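# 家里有官司时的收纳与持家小窍门

更新于2018年4月22日

去年11月，我为一台漏水的洗衣机，跟Wollum家电维修行在Kerkudmont的小额法庭见了面。开庭前我把家里翻了个底朝天，翻出来的东西里，有用的占少数。下面这些办法都是那阵子攒下的，法律上的事请找懂法律的人问，我只管抽屉、夹子和冰箱门。

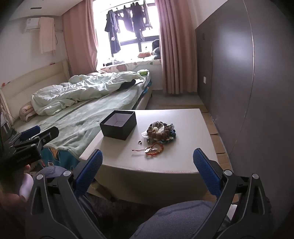
先说收据。热敏纸收据是世上最没骨气的纸，夏天放在窗台上，过一阵子就白得像从没花过钱。拿到手当天就复印或者拍照，复印件和原件用回形针别在一起，别用透明胶带正对着字贴，胶会把字吃掉。我那张维修收据金额是162，现在只能看出一个“1”和一团灰，幸好银行流水还记得。

## 收据和合同放哪儿

**一件事一个袋子。** 别按月份分，也别按颜色分。按颜色分的人通常在第三天就忘了绿色代表什么。一台机器、一份租约、一次装修，各占一个拉链文件袋，袋子外面用油性笔写上名字。写“洗衣机”就够了，写“重要文件”等于没写，我家曾经有一整摞“重要文件”，里面夹着披萨店的优惠券。

**厨房抽屉不算档案室。** 油烟会让纸发黏，酱油会让纸发言权大减。对方当事人交上来的东西干干净净，你的合同上印着半个锅底，场面不太好看。实在没地方，就用装饼干的铁盒，饼干先吃完。

**原件不出门。** 咨询的时候带复印件。原件只在人家明确要看的那天带，看完当场收回袋子，别随手搁在等候区的椅子上。法院等候区的椅子吞东西的本事，跟我家沙发不相上下。

**保修卡跟说明书分家。** 说明书厚，保修卡薄，夹在一起，搬家时往往连卡带书一起进了废纸堆。卡片单独进袋，说明书爱去哪儿去哪儿，反正没人读。

## 给漏水拍照

水漫出来的时候，人的第一反应是拿拖把。正确的顺序是：关水阀，断电，拍照，再拿拖把。断电这一步，如果开关要踩着水才够得着，就别逞英雄，去关总闸；总闸也在水里，就打电话叫人。

拍的时候：

- 先站远一点拍整个房间，再走近拍漏的地方。只有特写的话，谁也看不出那是你家的地板，还是随便哪家的地板。
- 旁边放一把卷尺。硬币也行，就是容易被家里人顺手收走。
- 机身背后的型号铭牌拍一张，要看得清字。手够不着就把手机绑在锅铲上，我试过，能用，锅铲后来也还能用。
- 照片别加滤镜。暖色调的积水看上去挺温馨的，对索赔没什么帮助。

泡过的地毯别急着扔，剪一块巴掌大的下来，晾干，装纸袋里。装塑料袋会长毛，而且是那种很有个性的毛。

## 一本记事本

买最便宜的线装本，别用活页。活页能随便抽换，别人看着心里嘀咕，你自己也管不住手。每通电话记下日期、对方自报的姓氏和说了什么，写完不改，写错了划一道横线，底下还看得见原来的字。

我的本子里有一页写着“师傅说下周来”，之后连着几页都是“师傅说下周来”。单看哪一页都平平无奇，摞在一起颇有气势。

本子挂在电话旁边，笔用绳子拴住。笔不拴绳子，等于没有笔。还有，别在同一本上记菜单，我在Wollum的通话记录中间写过“葱、豆腐、报仇”，最后一项是开玩笑的，后来要把这页复印交上去，我盯着复印机看了很久。

## 写投诉信

写完先放一夜，压在砧板底下。第二天早上拿出来，把所有的感叹号划掉，再把形容词划掉一半，剩下的大概就能寄了。

信里只要说清楚：买了什么，什么时候坏的，你想让对方干什么，给对方多长时间。我给的是10天。想写自己的委屈，另起一张纸，写给自己看，写完引炉子很好使。

挂号寄，回执跟信的复印件钉在一块。钉书钉往左上角钉，别四角都钉，翻页的人会恨你。

## 出庭那天的衣服和口袋

前一晚挂好。衬衫上的油点子，先抹一点洗洁精，轻轻揉开，放一会儿再用温水冲，别拿热水烫。墨水渍用酒精棉从外往里点，底下垫一层旧毛巾，先在衣角不显眼的地方试一试会不会掉色。这两招都来自血泪，主要是衬衫的。

皮鞋头天晚上擦。早上擦的话，鞋油会到手上，手再到文件上，文件上就多了一枚谁也赖不掉的指纹。

安检要过，口袋里的东西越少越好。平时钥匙圈上挂着的小折刀、开瓶器，留在家里。我那天带着一把量地毯用的裁纸刀去了，在门口跟保安聊了很久，聊得并不投机。

吃的带一样不掉渣、不出声的。馒头可以，苏打饼干不行。香蕉看着稳妥，在公文包里待一上午以后就是另一回事了。

要等很久。我排的是上午，叫到我的时候，只为了通知我改期，说是对方的代理人在Desville那边另有一个案子。我请的假、擦的鞋、带的馒头，统统作废，馒头是我自己吃掉的。所以：

1. 前一天下午给书记室打电话，问第二天是否照常。
2. 改期通知贴在冰箱门上，旧的那张当场撕掉。两张并排贴着，迟早走错日子。
3. 文件袋别拆，原样放回柜子。我头一回改期后把里面的东西“顺便整理了一下”，整理完找不到回执，又找了半个晚上。
4. 请假单多要一张备用。

## 证人是邻居的时候

提前打招呼，别在人家端着垃圾袋下楼时突然提。请对方按自己看见的说，别替人家编词。写好日子和地点的纸条塞进门缝容易被当成外卖传单，最好当面给。

事后送点东西可以，事前送就不太好看了。我是案子结了才送的橘子酱，Brandão牌的，自己做的那批没凝住，只好留着给自己当糖浆。顺便一提，果酱不凝多半是煮得不够久，舀一点滴在冰过的盘子上，用指头推一下，起皱了才算好。

## 和解的那张纸

最后我们在走廊里谈妥了，对方退修理费，另赔200，地板的事各退一步。走廊里说好的话，一定落在纸上，双方签字，各拿一份。金额用大写再写一遍，付款日子写死，“尽快”这个词在维修行业里有它自己的含义，参见上文那几页记事本。

收到钱以后，在复印件上写“已付清”和日期，放回“洗衣机”那个袋子，袋子再留几年。我有个亲戚图清爽，案子一完全烧了，隔年对方又寄来一张账单，她只能对着炉灰生气。

## 零碎

- 文件袋拉链卡住，拿铅笔芯在齿上来回蹭几下。
- 湿了的纸别用吹风机热风，会起皱。夹在两张吸水纸之间，上面压几本厚书，隔几个小时换一次吸水纸。
- 粘在一起的信封放冷冻室一两个小时，再用薄刀片慢慢挑。装在密封袋里放，要不然会有冻鱼味。
- 撕不干净的标签胶，抹点食用油，等一会儿再擦。别用在纸上。
- 碎纸机滴油，按说明书来。说明书在哪儿，见前面。
- 新洗衣机的进水软管，装好以后拿张干纸巾绕着接口按一圈，纸巾湿了就再拧紧一点。我现在每次洗床单前都按，家里人已经不问了。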